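### 3.2 Upkeep of the wrist camera and hands

The wrist camera is the part of the Rindix cell we trust least. Its mount is checked every 50 runs, and the hand-to-camera offset is measured again after any change to a finger. Figure 3 gives two wrist views, then two head views with a cabinet door open.

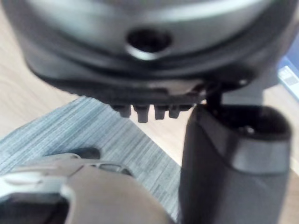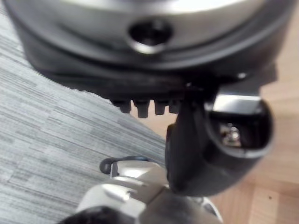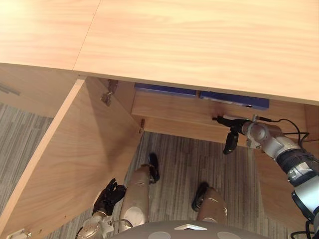
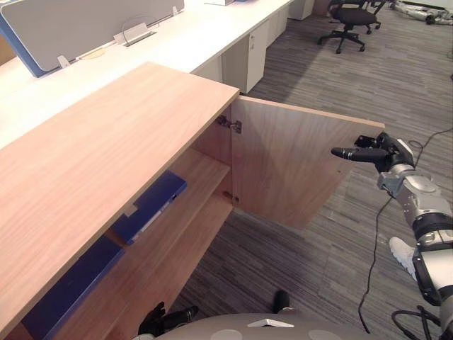
**Figure 3.** Wrist views (first and second) and head views (third and fourth).

Innes Moffat objected that a fixed interval proves little, and that a mount can drift on run 17 and go unnoticed until run 50. We have no good answer. Of 314 logged runs, 294 passed the offset check, but the check was written by the same group that set the limits, and a pass means only that the error stayed inside them. The vendor's claim that the hands need no yearly service was not tested. Cable wear at the wrist was judged by eye, and we would not lean on those notes.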